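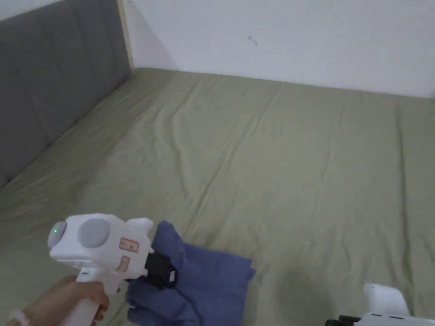
Emergency lighting and exit routes – monthly check, October
Building: Vendoscombe, both floors
Checked by: Hakim Tarigan

Exit signs lit, ground floor: OK
Exit signs lit, upper floor: one out by the rear stairs. New lamp on order.
Battery test, stairwell units: OK, except unit 243. It dimmed before the end of the test – replace the battery and test again.
Rear exit door opens fully: stiff. Push bar needs adjusting.
Corridors clear: OK
Stair treads and handrails: OK. Loose bracket from last month is fixed.
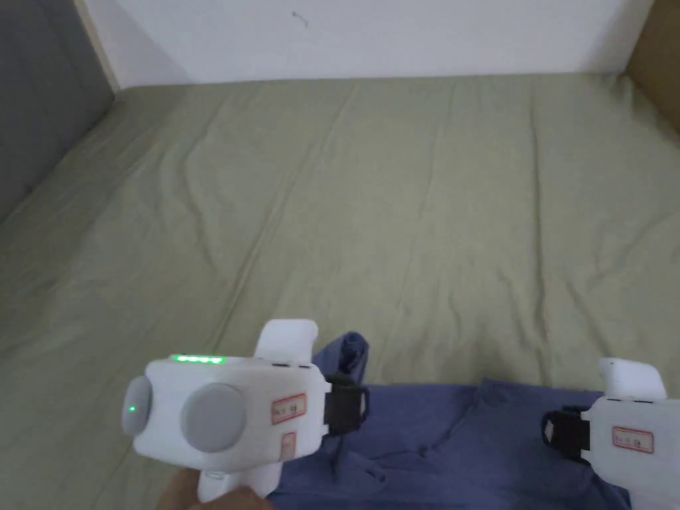
Building Safety Team, Vendoscombe

Assembly point sign readable: faded, can still be read from the gate.
Extinguisher tags in date: OK
Floor plans posted: upper floor plan still shows the old store room. Thandeka Zwane has the new drawing.
Log book filled in: two entries not signed. Jacobus Radebe to sign.

Open items go to Zodwa Adams, ext. 2954. Retest of unit 243 to be written in the log book – same page as the first test.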